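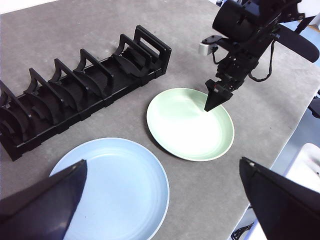
What's the best way to load a plate rack?
Start at the far end with your biggest plates and work toward yourself, all of them facing the same way. Your sleeve stays out of the wet ones, and the stack comes out in size order when you put it away. So satisfying!

Do plates really dry better on edge?
They do! Water runs straight down off the rim, and air gets to both faces. A plate left flat on the counter keeps a little puddle in the middle (and a ring under the foot, which is worse).

Can bowls go in the slots too?
Shallow pasta bowls, yes, if you skip a slot between them. Deep cereal bowls lean on their neighbors and are happier upside down on a towel.

How do I keep pale glazes looking fresh?
We love soft greens and blues at Clendomthorpe, and they do show gray cutlery marks sooner than dark plates. A dab of baking soda paste on a soft cloth lifts most of them. Rinse well and skip the scouring pad.

My black rack has white spots. Is it ruined?
Not at all, it's hard water. Wipe it with equal parts white vinegar and water, leave it 2 minutes, rinse, dry. We do ours every couple of weeks and it makes such a difference on a matte finish.

Where should the rack go?
Next to the sink on the side you don't wash from. If your counter is short, try it parallel to the wall first, then at a slant. Some kitchens just work better that way.

Last updated Wed 1 November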